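Drostside Skills Lab Moves Suture Practice to Tissue Blocks

The surgical skills lab at Drostside has changed the practice material for its suturing course, replacing foam pads with tissue blocks for all bench sessions from November. The course runs over 11 sessions and is open to surgical trainees in their second year and above.

Under the old plan, trainees tied their first knots on flat foam and did not work on a curved surface until the final assessment. Course lead Sosina Hailu said the gap showed up in the scores. Of 183 practice closures reviewed by the lab last year, 37 were marked down for uneven tension, most of them on the first or second throw of the knot.

"Foam holds the thread for you," Hailu said. "A trainee can let the short end go slack and the stitch still looks fine. On a curved, slippery surface the loop opens up as soon as you stop paying attention to it."

The revised course treats thread handling as a separate skill, taught before needle placement. Trainees practice passing a strand from one instrument to the other, keeping the loop clear of the jaws and holding steady tension on one side while the other side is free. Each exercise is done through the scope, with no direct view of the bench.

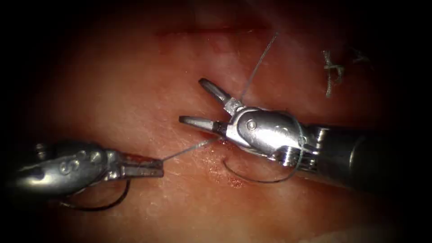
Thread Handling Scored Separately

Assessors will now give one mark for the finished closure and a second for how the thread was managed along the way. The second mark covers grip position, loop size and the number of times the strand is dropped or regrasped. Fraying at the grip point counts as a fault — a change from the earlier score sheet, which looked only at the knot.

Thread length has also been fixed. Trainees previously cut their own, and long tails were a common source of tangles. Strands will be supplied precut at 28 centimeters for running closures. A shorter length for single stitches is still being tested.

Ostap Kravets, who manages supplies for the lab, said the tissue blocks come from Mellano and are kept chilled until the morning of each session. They are rinsed before use and sprayed with saline during longer exercises, as a dry surface drags on the thread and gives a false sense of tension. Used blocks are discarded at the end of the day.

Foam pads will stay in use for home practice and for the introductory evening. Bench time can be booked through the lab office, and trainees who began the course under the old plan may finish on either score sheet. The first group to be assessed on both marks will complete the course in the spring.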